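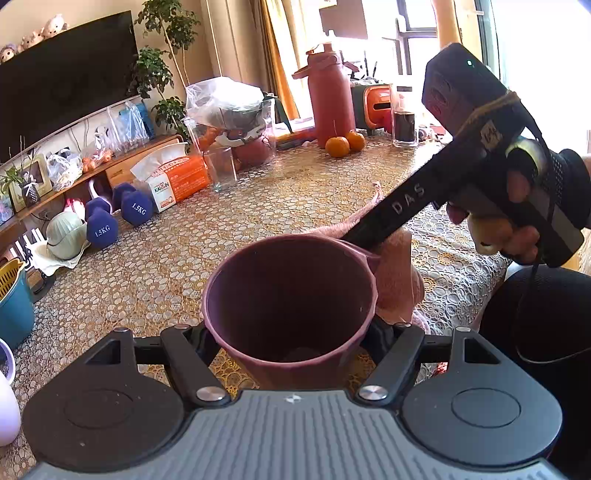

Work on the table-setting and kitchen skills strand continued through September at the Prastetti Street rooms, and the programme is on track against the plan we sent you in autumn. Most sessions start at the long table with laying out, pouring and clearing away. We have kept to ordinary household things, such as a mauve-purple cup with a small spout on the rim, a pink towel for spills and a patterned tablecloth in white, tan and golden brown. Participants told us early on that they wanted to practise with the sort of items they have at home, and the spouted cups have been popular with people who find a plain rim hard to pour from.

Attendance was 23 people over the period, up from 20 in the previous one. Two participants finished the full set of sessions and now prepare their own breakfast. Murali Gowda has taken over the afternoon group and will keep it until the end of the grant.

Spending is at around 80 per cent of the equipment line. The main purchases were cups, tea towels and a second set of storage tubs from Danosine. The tubs arrived late and one lid was cracked; a replacement has been ordered. The laundry cost is higher than budgeted, as the tablecloths need washing after nearly every pouring session. We would like to move a small amount from the travel line to cover this and will send the form separately.

Next period we will add washing up and drying, and put labels on the cupboards at the Satine Road kitchen.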